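Laundry folding

Laundry folding is the job of turning a heap of clean clothes into flat, stackable shapes that fit a drawer. I've looked after this entry on the Jarnenach household wiki for a while now, and I still do most of my own folding on the bed (no ironing board, no table, just a sheet and a bit of elbow room).

Denim

Denim is the easy one! It's heavy, it holds a crease, and a stitched hem gives you a straight line to work from. I start by finding the hem, pulling it out to its full width and smoothing toward the middle. Faded denim is softer and tends to bunch at the corners, so I grab the corner first and give it a little shake.

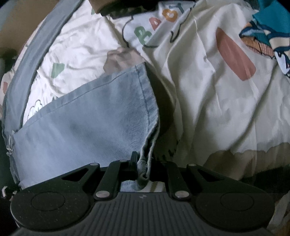

Frayed edges get folded inward, otherwise the loose threads catch on everything else in the drawer. Wiremu Cosgrove, who edits the mending pages here, trims his with nail scissors and won't hear a word against it.

Mixed piles

Most of us don't sort before we fold, and fair enough. I pull the light colours out first – they're the easiest to spot on a grey Tuesday evening – and leave the dark stuff for last. Anything with a big print goes face down, sides in, then up from the bottom, so the design ends up on the front where you can find it.

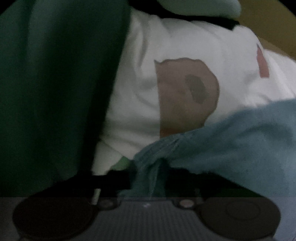

White cloth with a large brown shape on it, among dark green and blue fabrics.

See also: Airing cupboard; Sock pairing; Mending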